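Notebook, sim bench, 19 January 2024

Picked up the tabletop pick-and-place set again. I have been the one complaining about it since October, so Imad Abu Hammour suggested I sit down and go through the renders myself before complaining any more. Fair enough.

Background for whoever reads this after me: the set is called Sosovell. The pitch is that we generate demonstrations in simulation, train on those, and only then spend time on the real arm. Skomberg builds the scenes, Dosar runs the scripted policy that produces the motions, and we get the recordings plus the task text. My position has not moved much. A scripted policy gives you a lot of examples of one way of doing a thing. If the learner copies it well, we have learned that it can copy a script.

Started with the wide view, to get the workspace into my head.
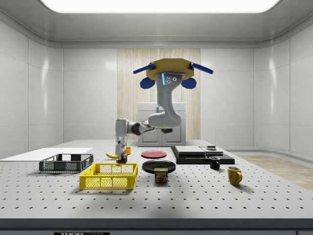

Wide view. Gripper pointing straight down over the block stack, banana next to it, both baskets empty.

First gripe is the spacing. The crates, the plates and the mugs are each easy to tell apart by color, and I suspect the learner will lean on that. "Put it in the yellow one" is solved by finding yellow. I would like scenes where the instruction has to pick between two things of the same color, or where color is no help at all. Imad says the recolor pass takes care of this. I asked which recordings have been through the recolor pass and got a shrug. To be checked.

Second gripe is the light. A big clean ceiling panel and white walls are kind to every camera. Our own bench has a window on one side and a lamp that everybody moves. I know there is a randomization setting for it. I also know that the default file has it turned off, and people train from the default file.

Then the view from up on the arm. I was ready to dislike this one and I don't, much. The arm's own housing takes a good bite out of the picture and covers part of the black plate, and a policy should have to cope with that. My worry is the reverse of the usual one. If we mask the housing out, as the Laskowska notes recommend, we throw away the one thing here that looks like our daily trouble. Leave it in.

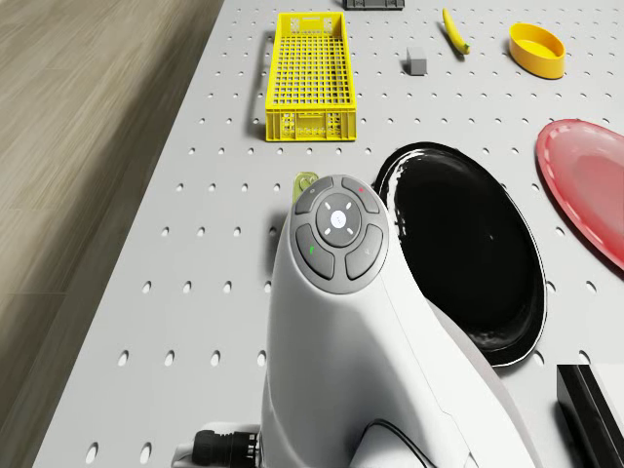
Looking over the arm's housing. Yellow crate and gray cube farther out, part of the red plate at right.

Also for the list: with this view alone I could not tell you where the gripper is. So either the joint readings carry that or the learner guesses. Run the ablation with joint readings dropped – if the score barely moves, I want to know what it is reading instead.

Spent the rest of the session on the success labels, and here I am less polite. A trial is marked good when the object's center lies inside the target volume on the last step. It says nothing about whether the fingers have let go. I went looking for a moment that would show why this bothers me, and a crate placement does it nicely.

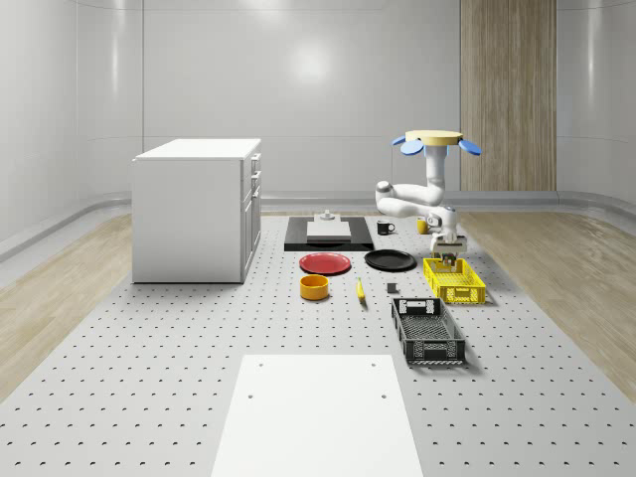

Fingers down toward the inside of the yellow crate. Reaching in or releasing? Can't say from one still.

You can stare at that as long as you like. The label has to come from the gripper state and from what the object does over the following steps, and the checker as written uses neither. Dosar's answer was that the script always opens the fingers at the end. Sure, but the learned policy is scored by the same checker, and the learned policy has made no such promise.

To do:
– rewrite the success check: fingers open, object at rest, then test position
– get a plain list of which recordings had the recolor pass
– turn on light randomization in the default file, tell people
– ablation without joint readings, housing left visible
– ask Skomberg for 20 layouts with color conflicts before they render anything else

Imad thinks the new check will cost us a few points and nothing more. I think it will cost us more than that. We left it there. Old checker stays in the repo under its own name so both scores can be reported side by side.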